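Vunard Temporary Intake Shelter – Walk-Through Checklist with Comments

Site: former Badell warehouse, east building
Date of walk-through: Saturday, September 10, 2022
Rated capacity: 103 beds
Occupied at time of visit: 88
Next walk-through: October

Marks used: OK, FIX (needs work before next visit), STOP (area closed until corrected)

1. Exits and fire safety

1.1 Exit doors open from inside without a key – OK
1.2 Exit signs lit – FIX
Comment: Sign over the north door is dark. Battery backup works on the others.
1.3 Aisles between cots clear – FIX
Comment: Luggage is being kept at the foot of the cots and sticks out into the center aisle. The county asked for storage shelving in the spring and it was never delivered. Move bags to the side wall until it is.
1.4 Extinguishers tagged and in date – OK
1.5 Evacuation map posted in English and Spanish – OK
Comment: Several families who arrived this week read neither. Ask the state office for the map in Haitian Creole and Portuguese.
1.6 Night staff know the assembly point – OK

2. Sleeping areas

2.1 Number of cots at or below rated capacity – OK
Comment: The count is under the limit today. The log shows 16 people slept in the dining area on two nights last month when buses came in after the intake desk closed. The dining area is not rated for sleeping. The federal agency needs to give notice of arrivals before the bus leaves, and the county should put that in writing to them again.
2.2 Family section separate from single adults – OK
2.3 Bedding changed between occupants – OK
2.4 Temperature posted and logged – FIX
Comment: Log sheet is missing for the last four days. Thermostat reads fine.

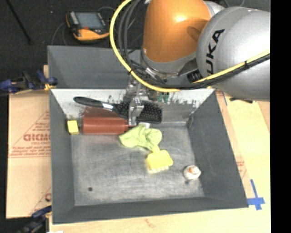
Comment received from the night shift on item 2.1: We called the number on the transfer sheet both nights and got a recording. By the time anyone called back, people had been standing outside with children for an hour, so we let them in and put down mats. If there is a rule against using the dining area, then we need a second place to send people, and we don't have one.

Reply: Noted and added to the file. The item stays marked OK for today's count. The overflow question goes to the county board as a separate item.

3. Water, food and restrooms

3.1 Drinking water available at all hours – OK
3.2 Hot water at hand sinks – FIX
Comment: Two sinks in the men's restroom run cold only. Work order is in with Stuletti.
3.3 Food held at safe temperature – OK
3.4 Special diets recorded at intake – FIX
Comment: The form has a line for it, but the kitchen does not get a copy.
3.5 Showers have working locks – STOP
Comment: Lock is broken on the end stall in the women's showers. Stall taped off during the visit. Do not reopen until the lock is replaced.
3.6 Trash removed daily – OK

4. Medical and supplies

4.1 First aid kits full and sealed – OK
4.2 Medicines locked up – OK
4.3 Isolation room ready for use – FIX
Comment: Room is being used to store donated clothing. Clear it this week.
4.4 Bottled water in reserve – FIX
Comment: The plan calls for 700 bottles. The shelf was half full. The last order was held up while the county waited for repayment from the federal grant.
4.5 Diapers and formula in stock – OK

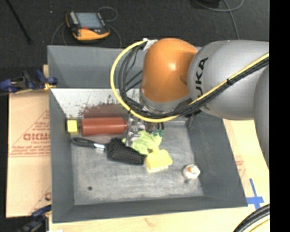 Who pays for the repairs marked FIX?
The county pays first and sends the bills to the state. The state then asks for the money back under the federal shelter grant. Last year's bills are still open, and the county has been covering them from its road budget.

5. Intake and records

5.1 Names and arrival times logged – OK
5.2 Personal papers returned after copying – OK
Comment: Checked against the sign-out sheet. No papers were left in the office.
5.3 Legal aid phone numbers posted – OK
5.4 Interpreter line working – FIX
Comment: Line works, but the contract with Pîrvu only covers weekdays. Most buses arrive on weekends.
5.5 Complaint box emptied and answered – FIX
Comment: Box was emptied. No written answers on file since the box went up.

6. Staffing

6.1 Two staff on site overnight – OK
6.2 Background checks complete – OK
6.3 Shift limits followed – FIX
Comment: Three workers went over the limit in the last pay period – all on nights when late buses came in. See comment under 2.1.

Copies to: county board clerk, state emergency office, shelter office binder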